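Home | Diary | Garden | Archive | Contact

The desk, the pens and the pot

15/07/2020

Rain until lunch, so I gave up on the beans and did the desk, which I have been putting off since January.
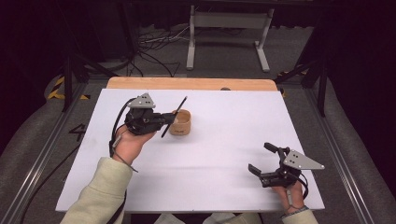

I began with the pens because they annoyed me most. Over the winter they had got into everything: the cutlery drawer, the bathroom windowsill, two coat pockets and the fruit bowl. I went round the house with a carrier bag and brought them all back to the table by the window. Then I tried each one on the back of an old gas bill. Most of the biros were dead. I gave each of them a fair go, scribbling in circles, and put the dead ones straight in the bin so they couldn't creep back in.

The felt tips were worse. The caps had been swapped about so often that I stopped trusting the colours. I kept the ones that still made a line and let the rest go. The good fountain pen was at the bottom of the bag with its nib bent. I have put it in the top drawer to think about. I won't mend it, but I'm not ready to throw it out.

Pencils next. I have far too many, mainly from the Nasomau shop, where they used to sell them by the till and I used to buy one whenever I was waiting. Sharpened the better ones over the bin. The small brass sharpener still works well and the big one with the handle still eats the lead, so the big one has gone in the box for the church hall.

The question then was what to keep them in. For years it has been a jam jar, and the jar is too light. It goes over if you pull out a ruler at an angle. I had thought of buying the Skiden desk tidy, the one with the little trays, but Idrisa has one and says the trays fill up with paper clips and fluff and you never see the bottom again. I don't want trays. I want one pot for the pens I use every day and a drawer for everything else. So that is what I have decided on, and anything that doesn't fit in the pot goes in the drawer or goes out.

Stopped at one for soup and the end of the loaf. The radio was on but I couldn't tell you what it said.

After lunch I did the paper. This took most of the afternoon. Guarantees for things we no longer own, the instructions for the old boiler, a bundle of letters from Michalski about the windows, all saying the same thing in slightly different words. I kept the last one and shredded the others. The shredder will only take 4 sheets before it starts to groan, so I fed it slowly and stood there looking out at the wet hedge.

I found a full ream under the desk, 500 sheets, still sealed. I had bought another only last month. There was also a box of staples, 1000 of them going by the lid, and no stapler. I looked for the stapler for quite a while. I have a feeling it went to Igor when he was doing his forms for the allotment and that I told him to hang on to it. I'll ask him on Friday, if he comes for the marrow plants.

Things found that I had been looking for: the spare key to the shed, my library card, the tape measure, the receipt for the Berska jumper. Too late to take the jumper back now. It has been worn in any case, and the elbow has gone, and I have got used to the colour.

Things not found: the stapler, the second earring, the warranty for the kettle.

Idrisa rang at four. The new floor is down in the back bedroom but the door won't shut over it, and the man who laid it says doors are somebody else's job. I said to take the door off and have roughly half a centimetre planed off the bottom. Idrisa said that was what everyone had told her and she had been hoping for a different answer. We talked for a while about whether to paint before or after. I said before. She is going to do it after.

Wiped the table down when the papers were cleared. There is a ring near the back from somebody's mug that won't shift with soap. I tried a bit of bicarb on a damp cloth and it may be fainter, or it may be that I had been looking at it too long. Left the cloth over it while I took the recycling out – two trips, the second one in proper rain again.

The drawers I didn't finish. The top one is done: fountain pen, stamps, scissors, envelopes in two sizes, the good rubber. The middle one is cables and I shut it again. I know that at least one of them belongs to the old camera, and as long as I don't know which, they all have to stay. The bottom one sticks. It wants some candle wax on the runners, and I could only find the birthday cake candles, which are hardly thick enough to hold. Put proper candles on the shopping list, along with bin bags, marmalade and string.

Sat at the desk for a bit before supper and wrote the two letters I owed. It is much easier to write a letter when you don't have to move a heap of things along with your elbow first. Stamps on both. I'll walk them down to the box tomorrow if it's dry.

Supper was eggs and the first of the courgettes, fried with too much garlic. Slugs have had the lettuces again, the whole back row this time. I went out with the torch at ten and picked off what I could see. Beans still not tied in.

4 comments | 2 shares

Last updated Wednesday evening

Older entry | Newer entry | Back to top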